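Bench notes, cell 2 (Trudell)
Wednesday, started 8:40

Left arm was still throwing the following error when it folded back past the shoulder. Skye cleared it twice on Monday night's list and wrote "cable?" next to it. Powered the cell down at the wall, waited for the base lights to go out, then moved the arm by hand. It goes freely until the elbow is most of the way up, then there is a soft pull. So yes, cable. The loop at the second joint had slid down under its tie and was going tight before the joint reached its limit.

Cut the tie, pulled about a hand's width of slack up from the base, and put a new tie on loosely so the cable can still turn in it. Ran the joint end to end by hand four times. No pull. Did not touch the right arm cable, the arc on that one is high but it clears the wall graphic everywhere I could reach.

While the power was off I checked the mounting plates. Left plate had one screw I could turn with my fingers. Took all of them out, cleaned the threads, put them back with the blue threadlocker from the Adix drawer. Right plate was fine. Wiped the slotted strip along the rail too, there was grit in it.

9:55, power back on. Both arms homed on the first try. Left arm home had moved a little after the screw work, so I redid the offsets. Shoulder encoder at home now reads 552. Old value is in pencil on the inside cover if anyone wants to compare. Right arm offsets left alone.

Loaded the three-color tray for the sort check, red left, yellow middle, green right, and put it at the back of the mat, a bit left of center. Container with the pink lid stays on the left side as in the Bendulo job file.

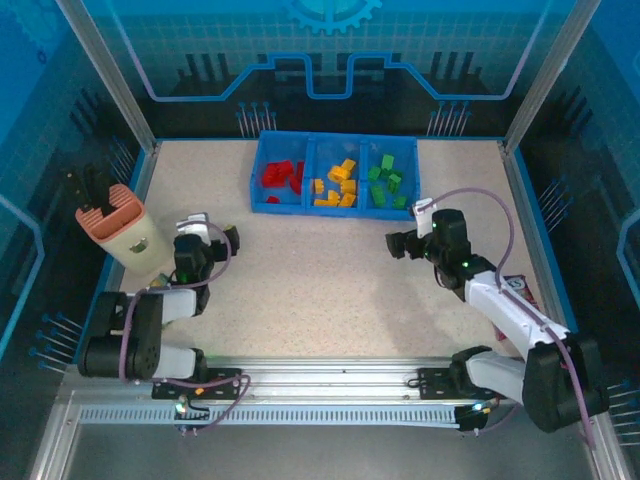
Notebook no. 17

Slow run first, at 20 percent. Left arm goes in over the container, folds, comes back. No error. Then half speed, same. At full speed the gripper passes closer to the lid than I like, so I raised the waypoint above it and saved the file under a new name. Please use the new one. The old one is still on the cell controller and I will delete it when Skye has had a look.

Right arm drops blocks now and then when it comes at the tray from a low angle. Looks to me like the jaw closes before the wrist has settled. Put a 700 ms wait in front of the close command and the next batch went through clean. That is too long to leave in for good, it makes the whole cycle drag. Want to try shorter waits once the rest is stable.

11:30, Skye Mowat came by and ran the fold-back herself from the pendant. She thinks the joint sounds rougher going up than coming down. I can't hear it, but I have the fan right next to me on this side. She will listen again with the fan off.

Still open:
Order cable ties, the wide kind. Used the last good ones today.
Ask Kingi about a spare servo for the left shoulder. Their lead time was bad last time, so ask now.
Shorter wait on the right gripper.
Check the left plate screws again after a day of running - mark them with the paint pen first, I forgot to.
Back posts: have not checked the brackets since September.

Left the cell powered, both arms idle, stop button in. Release it before you try to home or you will get the same message I got and spend ten minutes on it.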